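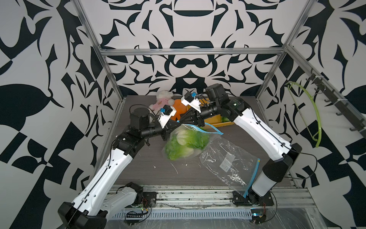 Drivwood Household Handling Set
Data card, version 2

Maintainer: Stavros Vidmar, Plindberg Laboratory
Released: August 2018
Contact: through the issue tracker of the repository

Summary

The Drivwood set is a collection of recorded attempts at small household chores by a two-arm tabletop robot. It was assembled to support a plain question: which kitchen and closet tasks can a low-cost pair of arms complete today without help, and which can it not? The set holds 708 episodes. Of these, 600 are intended for training and the remainder for evaluation.

Tasks covered

bag_produce: place a leafy vegetable in a zipper bag and close the bag
tray_transfer: move a soft item into or out of a shallow tray
hang_item: place a hanger on a hook, or remove it
clear_table: return all objects to their starting areas

Each episode is stored in its own folder with video from the fixed camera and from both wrist cameras, joint positions, gripper opening, and a text file giving the task name and the outcome.

Setup

Both arms are bolted to a rail along the front of the table. The enclosure walls carry a high-contrast pattern, and users should expect models trained only on this set to perform differently against plain walls. Objects are drawn from a pool of household goods and plush toys. Positions are changed between episodes by the operator according to the layout sheet (layouts/README).

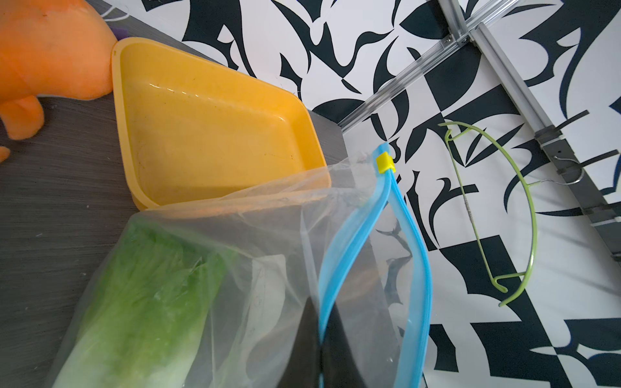

Wrist camera view: napa cabbage in a bag with a blue zipper, beside the yellow tray.

Findings to date

Rigid and semi-rigid items present few difficulties. The baseline policy, Lollitz, completes tray_transfer reliably when the item is a plush toy and the tray is within reach of both arms.

Thin plastic film remains the principal obstacle. Clear bags reflect light, change shape whenever they are touched, and are hard to separate from the table surface in depth estimates. Lollitz completed bag_produce in 10 of 20 evaluation trials. Most failures occurred at the zipper: one gripper held the film correctly while the second closed beside the track. In the maintainers' view, bagging produce is not yet suitable for unattended operation.

Hanging tasks fall between the two. Placement on a hook is dependable -- removal is less so when the hanger is able to swing.

Known limitations

Outcome labels were assigned by a single reviewer. A closed bag is labeled a success even if the closure was not tested for leaks. Vegetables were replaced as they wilted, and their size and color vary accordingly. Lighting was not recorded for episodes collected before June.

Access and use

The set is available for research and teaching. Redistribution of altered copies requires a note of the changes made. Users of the earlier Văn loader should update their scripts before reading version 2, as the gripper field has been renamed. Corrections to labels are welcome and should cite the episode number.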